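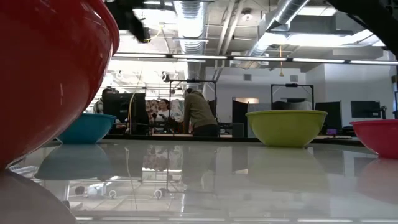
Four bowls, one very shiny table.

I've been a Presarley person since their second single, so when I got the chance to talk to the guy who runs their biggest fan club I may have said yes before I'd read the whole email. Tarun Grewal has been in charge of the Arnton – that's the club, named after the street in the first music video, keep up – for longer than some of its members have been allowed to have phones. He called me at nine at night, apologized for the hour, and then talked for so long that my tea grew a skin.

I asked him first about the thing everyone's mad about, which is the presale. If you missed it, the band is playing a 2-night stand in Cornport in April, and club members got codes a day early. A lot of people typed in their codes and got a spinning wheel and then a sad little message.

"I got the sad little message too," Tarun told me. "I run the club and I was sitting there with my card out like everybody else. People think I have a secret door. I don't have a secret door!"

So how many tickets did the club get? He had the number ready, and I think he'd been saying it a lot that week. "We asked for more and we got 200 a night. That's for the entire membership. I put it on the front page before the sale so people would know what they were walking into, and I still got emails calling me names I had to look up."

He read me one of them. I can't print it, but it was creative.

What I really wanted to hear about was the old days, though, and he was happy to go there. The Arnton started as a mailing list that Tarun put together with his college roommate, Pankaj Sengar, after they drove six hours to see Presarley open for a band neither of them liked. There were 13 people on it. "And one of those was my mom," he said. "She's still a member. She pays full price, she won't let me comp her."

Pankaj hopped on the call for a bit (he was at Tarun's place for dinner, they're still that close) and told me about the first newsletter, which they printed at his office after hours. "We spelled the drummer's name wrong on the cover," he said. "Huge letters. We'd already mailed them. And then the band's manager wrote to us and I thought, okay, we're being sued, and she just wanted three copies for the drummer's parents."

I own that newsletter! I paid an embarrassing amount for it online. I told them this and there was a pause, and then Pankaj asked me how much, and when I told him he yelled it across the kitchen.

We got onto the new album, Sandhu, which I love and Tarun sort of doesn't. I didn't expect him to say so on the record. "It's a grower," he said, in the voice people use for that. "I've played it 106 times, I have the app that keeps track. I like side two. I think the first three songs are one song." I argued with him about this for a good while and I'm going to spare you most of it, but I'll say that anyone who can hear the bridge on track three and feel nothing should get their ears looked at. He laughed and said he'd put that in the next newsletter under my name.

I asked if he ever wants to hand the club over to somebody else. He went a bit quiet. "Every tour," he said. "Every single tour I tell my wife this is the last one. Then they play the first song and I look down the row and there's some kid in a homemade shirt crying her eyes out, and I'm done for. I go home and renew the web hosting."

The shirt thing is coming back, by the way. Members used to make their own for each tour and swap them in the parking lot before the doors opened, and Tarun wants to do that again in Cornport. He'll post the meeting spot once he knows which lot the venue is letting people use. Bring a marker, he says, everyone signs everyone's.

As for tickets, there's a resale board for members where you can't charge over face value, and he checks it himself every night. If you got the sad little message, keep looking there. I found mine on it, row M, night two.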